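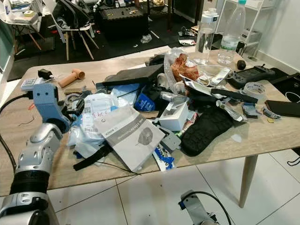 A cluttered tabletop with two robot grippers at its near side.

Workcell housekeeping is the set of habits and written rules that keep the space around a robot fit for work. I've been writing and rewriting these rules for years, so expect some opinions (I have plenty!).

Most shops start with the table. The rule I like best is short: if it isn't part of the task, it goes on another surface before the arm is powered. That covers water bottles, phones, chargers, tape, manuals, all of it. Straps and bags get special mention in my own checklist – a strap hanging off a table edge is just asking to be snagged, and thin plastic wrap is no better.

The Brinska checklist, which Rebecca Colombo and I put together, has 31 lines and fits on one sheet. Perihan Karakaya wanted 155. We argued about that all November, and her longer version lives on as the Vurenis guide, mostly used for training new people.

Floor marking

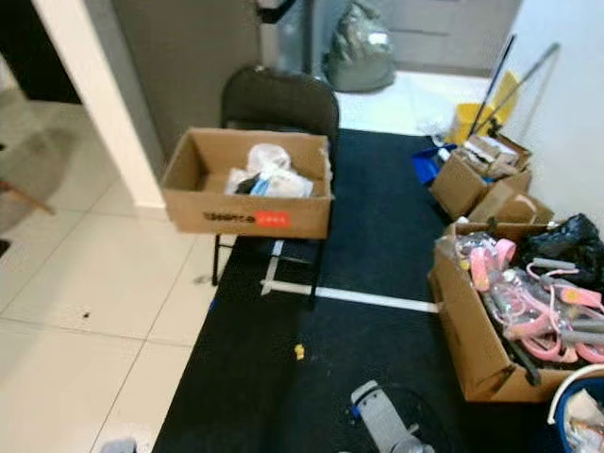 Photo: Nesrin Baysal

Tape on the floor shows where things belong, and a corner mark is usually enough for a chair or a stand. I'm a big fan of white tape on black mats, it reads well from across a room. Boxes of parts or props stay outside the line with their flaps folded back, and cleaning gear gets a spot of its own (mops and buckets included, please). Scraps are picked up between tasks.

Disputed points

Cables are where people really disagree. Yoon-hee Maeng wants every loop tied to the arm; I'd leave some slack at the wrist and check it each morning. The Brinska sheet allows both.

Last revised Jun 3, 2018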